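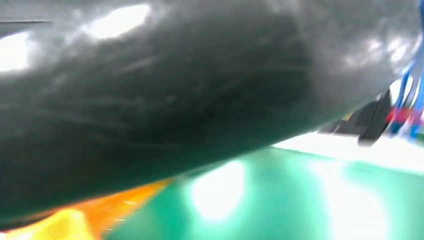

オルンヴィルの作業部屋にて。つやのある緑に、オレンジと黄色がちらり。

まぶしい、というのが最初の感想でした。ノエミ・アメルさんの作業部屋に入ったのは午後2時すぎ。いちばん日が入る時間だそうで、緑の台の上にも光がべったり落ちています。「午前中に来ればよかったのに」と笑われました。いや、でもこの時間でよかったです。緑がものすごくきれいだったので!

アメルさんはオルンヴィルで「ティラーノ」という小さな修理と貸し出しの店をやっています。扱うのは子どものおもちゃと、台所のこまごました道具。壊れたものが持ち込まれ、直ったものが棚に並び、またどこかの家へ出ていきます。表の店は前にも何度かのぞいたことがあったのですが、奥の部屋に入れてもらうのは初めてでした。

まず聞きたかったのは、やっぱりこの緑です。

「最初は白だったんです。白い台って、写真で見ると清潔そうでしょう。でも一日中向かっていると目がしょぼしょぼしてきて、夕方には頭が痛い。それで夫の母が使っていた緑の布を敷いてみたら、ずいぶん楽になって。ただ布だと、小さいねじが織り目に引っかかるんですよ。だからつるつるの緑を探しました」

つるつるにしたら今度は光るわけですよね、と私。

「光ります(笑)。そこは負けを認めています。カーテンを引けばいいんですけど、引くと部屋が眠くなるから」

部屋が眠くなる、という言い方がなんだか好きで、帰りの電車でもしばらく思い出していました。

オレンジや黄色のものは緑の上でよく目立ちます。困るのは緑のものと、黒っぽいもの。緑の部品を扱うときは白いお盆を一枚はさみ、黒いものは先に拭いてから置くのだとか。

「黒くてつやのあるものって、傷が全部出るでしょう。細かい線がさーっと。持ってくる方はみなさん気にして、すみません、こんなに傷だらけでっておっしゃる。でも私、消さないんです。磨けば多少は薄くなりますよ。でもそこに時間をかけるなら、がたつきを直したい」

見た目より先に、ちゃんと使えるかどうか。このあたりは共同でお店を見ているマクサンス・ボワイエさんと意見が割れるそうで、ちょうど本人が隣の部屋から顔を出しました。

「僕は磨く派です。だって、ぴかぴかになって戻ってきたらうれしいじゃないですか」

「ほら、こうなの」

「お客さんが喜ぶのは僕が磨いたほうですよ」

「調べたことないでしょう」

「ないです」

それだけ言うと、ボワイエさんはコーヒーを置いて戻っていきました。いいコンビです。ちなみにコーヒーはかなり濃いめでした。

道具の片づけについても聞いてみました。私は片づけがとにかく苦手で、この取材も半分は自分のためです。アメルさんの部屋には「途中のもの」という箱があって、その日に終わらなかった修理は全部そこへ入れて帰るのがきまり。部品も、外したねじも、メモも一緒です。

「台に何か残して帰ると、翌朝それが気になって、新しいことが始められないんです。箱に入っていれば、開けるまでは忘れていられる。ずるいやり方ですけど」

箱がいっぱいになったら?

「新しい受付を止めます。去年の6月に一度止めました。棚の札が211番まで行って、さすがに無理だと思って。フェランのほうからも荷物が届いたりして、廊下が通れなくなったんですよ。ボワイエが横向きに歩いていました」

それは見たかったです。

お金の話も少し。修理代は4000円が上限で、それを超えそうなときは先に電話をかけて、やめるか続けるかを決めてもらうそうです。私が「安くないですか」と言ったら、「安いです。だから貸し出しもやっているんです」とすぐ返ってきました。貸し出し用の箱には毎回10点まで入れられます。何を入れるかは借りる人が選んでもいいし、おまかせでもいい。おまかせを頼む人のほうが多くて、アメルさんはその箱詰めが何より楽しみなのだそうです。

「大きくて重いものを下にして、色の強いものを最後に上に置くんです。ふたを開けたときに、わっとなるように。子ども向けなら黄色かオレンジ。大人向けでもそうしちゃうんですけどね」

こっそりやっているのかと思ったら、常連のニルーファル・ミルザーイさんにはとっくに気づかれていたとか。返却のときに同じ順番で詰め直してきて、「次は赤でお願いします」とメモが入っていたそうです。「あれには参りました。赤いものって、意外と手元にないんですよ」

これから変えたいことはありますか、と聞くと、アメルさんはしばらく天井を見ていました。

「椅子かなあ。台にはあれだけこだわったのに、椅子はずっともらいものなんです。高さが合っていないから、気がつくと立っている。レオニーには、それは健康にいいんじゃないって言われるんですけど」

レオニー・ルブランさんは開店当時から夕方の受付をしている方で、この日は残念ながらお休みでした。次はぜひお話ししたいです。

一時間のつもりが、気がつけば窓の外はすっかり夕方。台の白い光も消えて、緑が少し落ち着いた色になっていました。帰りぎわ、取っ手がぐらぐらするわが家の片手鍋のことを相談したら、「持ってきてください、磨きませんけど」とのこと。隣の部屋から「磨きますよ」と声がしました。来月、鍋を持ってまた行ってきます。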